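Section 4: Setting up a regional meeting in Skendum

Use this section if your group is hosting an LGBT+ members' meeting and wants to take bookings through Skendum. You need an organiser account.

1. Sign in and choose New event. Enter the town and the venue name. Leave the street address blank if it should only go to confirmed guests.

2. Under Names, select Chosen name only. Badges, emails and the door list will then use the name each person typed in, whatever is on their payment card.

3. Fill in the pronouns field or switch it off. It can't be made compulsory.

4. Set the number of places. The Wemetti hall plan allows 74 seated.

Note: Travel grants are handled on a separate form. Do not ask for bank details in the booking notes.

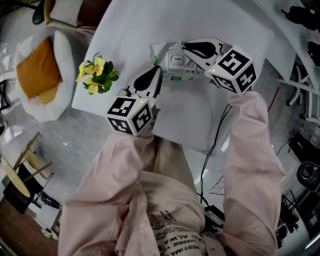 At the table, sleeves down.

5. Open Privacy and set Guest list to Hidden. Guests can still message the organiser.

6. Under Photos, choose who may be photographed. Guests who answer No get a plain lanyard, and the door list shows a mark beside their name.

Caution: Exported door lists are not encrypted. Print one copy, keep it with the door team and shred it after the meeting. Do not email it.

7. Press Publish. Changes to the privacy settings after this point are sent to everyone who has booked.

If a guest asks to be removed, open their booking and choose Erase. Cancel keeps their record on file.

Questions about this section go to Leonora Ambrosio.

Last revised January 29, 2018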